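Mars - par la rédaction d'Endthorpe
33 partages - 9 commentaires

Il existe deux sortes d'automobilistes : ceux qui changent leurs plaquettes de frein et ceux qui montent le son de la radio. J'ai longtemps appartenu à la seconde catégorie, avec une préférence pour les stations bavardes, qui couvrent mieux les aigus.

On dépense volontiers pour ce qui fait avancer une voiture. Pour ce qui l'arrête, on marchande. Mon voisin a mis 1002 euros dans des jantes et m'a demandé, l'air soupçonneux, si les plaquettes se changeaient vraiment par paire d'essieu. Oui. Les deux côtés. Le même jour, de préférence. 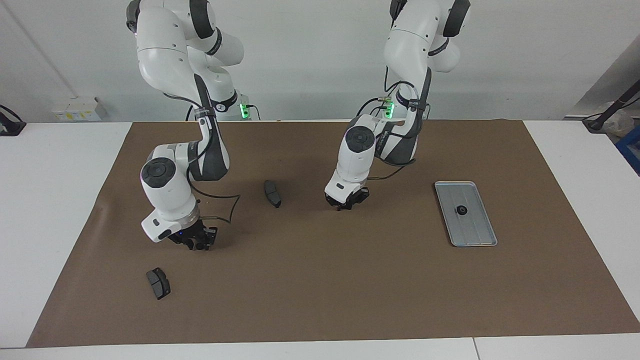
Deux plaquettes de frein sur un tapis de papier brun.

Posée là, la chose a peu d'allure : une garniture grise, une plaque de métal derrière, et c'est à cela qu'on confie la famille dans la descente de Traratwood. On comprend que la publicité préfère filmer des phares.

Je plaide donc pour une mesure modeste : que chaque garage rende au client ses vieilles plaquettes, dans un sachet, avec la facture. Le mien le fait depuis 19 ans. Les miennes trônent sur l'étagère de l'entrée, entre les clés et un bol ébréché. Les invités croient à de l'art contemporain - je ne démens pas, mais je baisse la radio en rentrant.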